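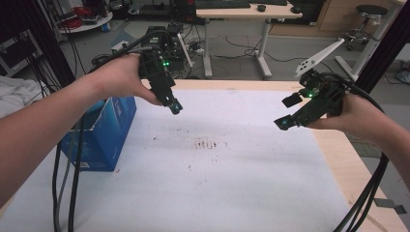
Cómo preparar una demostración con pinzas de mano para una jornada de puertas abiertas

En la última jornada de Clelley dejamos que el público manejara las pinzas en el puesto de Finico. Dejo los pasos que seguimos, por si alguien tiene que montar algo parecido. El texto parte de las notas de Elibariki Simiyu, que llevó el puesto durante la mañana.

Antes de abrir

1. Cubra el tablero con una lámina blanca. Las piezas de color se distinguen mejor y los visitantes entienden enseguida cuál es la zona de trabajo.
2. Lleve los cables hacia fuera de la mesa, nunca por encima de la lámina. Deje holgura suficiente para girar la muñeca.
3. Encienda las dos pinzas y espere a la luz verde. Si una no enciende, revise primero la regleta.
4. Haga una grabación de prueba y ábrala en el ordenador. Con un disco de 2000 GB no hay que borrar nada durante el día.

Con el visitante

5. Enséñele a coger la pinza sin objeto delante. Que abra y cierre varias veces, despacio.
6. Dele una pieza grande y redondeada. Las pequeñas se escapan y la gente se desanima.
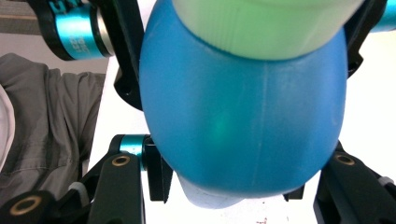
7. Pídale que centre la pieza entre los dedos antes de cerrar. Si la coge por un lado, gira en cuanto la levanta — y entonces casi todo el mundo aprieta más, que es peor.
8. Para soltar, primero se apoya la pieza y luego se abre. Conviene decirlo en voz alta cada vez.
9. Cuando termine, muéstrele su grabación. Bastan unos segundos.

Tiempos

Cada turno nos duró aproximadamente 2 minutos. Al cierre teníamos 276 grabaciones, contando las de prueba. El grupo de Mwaipopo vino entero a la misma hora y hubo cola; la próxima vez daremos hora a los grupos.

Problemas frecuentes

La pinza no responde: desconecte y vuelva a conectar el cable, y espere otra vez a la luz.
La grabación sale quemada: baje la exposición o cambie la lámina por una gris. Nosotros usamos la blanca todo el día y en Drunness prefieren la gris.
El visitante tira de los cables: acérquelo a la mesa antes de empezar.

Al recoger, apague las pinzas antes de tocar la regleta y copie las grabaciones el mismo día.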